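The Second Life of Your Old Jacket

By Marjatta Mäkelä
Nov 1, 2025

There is a bin outside the supermarket in Clerngate with a slogan on the side: "Give your clothes a second life." I have fed that bin for years. Every March I clear out the hall closet, stuff a couple of bags, push them through the flap and walk home feeling lighter and slightly holy. I would like to know what I have been feeling holy about.

The slogan is a promise, and a pretty big one. A second life means somebody is going to wear the thing. So last spring I wrote to Lultine, the company whose name is on the bin, and asked where the clothes go. I got a friendly reply with a leaf at the top of it. It told me that my donation "enters a circular journey." I wrote back and asked where the journey ends. That took 12 weeks, and the answer was a link to the page I had started from.

I don't think Lultine is hiding a crime. I think the company has found out that people like me don't ask. We want the stuff out of the closet, and we want to be told it was a good deed. Both of those things happen the second the flap closes. Whatever comes after is somebody else's problem, and the vaguer it sounds the better we sleep. 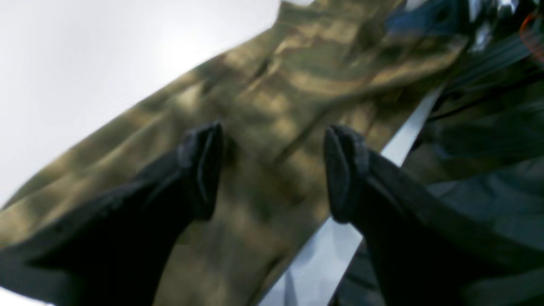 Camouflage-patterned fabric.

What does a used shirt need in order to be worn again? It needs to be clean, in one piece, and wanted by a person who is the right size and can get to it. The last part is where the talk of journeys falls down. My neighbor runs the secondhand shop on Pelkonen Street, and she turns down most of what she is offered. She isn't fussy. She has one room and three racks, and the clothes people bring her now are thin, twisted at the seams and worth less than the hanger. She can sell an old wool coat in an afternoon. A shirt that cost less than lunch when it was new has no second price to drop to.

Her shop keeps a ledger, on paper, and she let me look through it. Last year she took in 1,033 pieces and sold 440. That's a small, careful shop where everything gets looked at by a person who knows her customers. I find it hard to believe that a steel box in a parking lot does better.

The usual answer to this kind of grumbling is that reuse beats the landfill, so why pick on the people trying? Fine. It does beat the landfill, when it happens. But "trying" is doing a lot of work there. If I put a torn fleece in a bin and it gets trucked, sorted, baled, shipped and then dumped, it has not beaten the landfill. It has taken the long way to one, and probably to one in a place with fewer rules than ours. 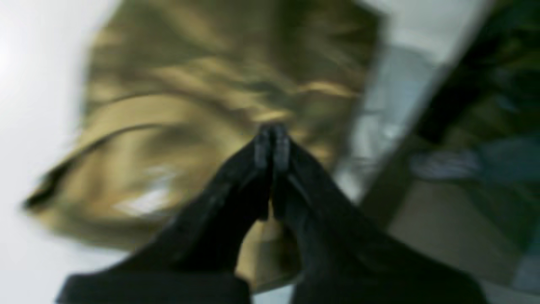
Then there is recycling, the other word on the bin. For a long time I pictured old T-shirts becoming new T-shirts, the way bottles become bottles. Blended fabrics are hard to pull apart, and a good deal of what gets called recycling means shredding cloth into stuffing or rags. I have nothing against rags. I own plenty. But a rag is a rag, and if the bin said "Turn your shirt into a rag," I could have done that at home with scissors.

The town council is now considering a plan from a consulting outfit called Busness (they spell it that way on purpose, I checked) to put in more bins and give residents points for using them. Points! You would be able to trade them for a discount on clothes. I read that paragraph over again, hoping I had it wrong. We have too many clothes, so we will reward people for getting rid of them by helping them buy more.

I'd ask for something duller before a cent is spent. Let the company that collects the clothes publish, once a year, how much it took in and what became of it: worn, shredded, burned, dumped, don't know. I would even respect a large "don't know." If the numbers are good, they'll have a much better advertisement than a leaf. If they won't publish, the council should ask why it is handing over public parking spaces.

Meanwhile I have a jacket by the door with a broken zipper. The tailor wants more for the repair than I would like to pay. I've been walking past it since the end of summer, and the bin is on my way to the bus.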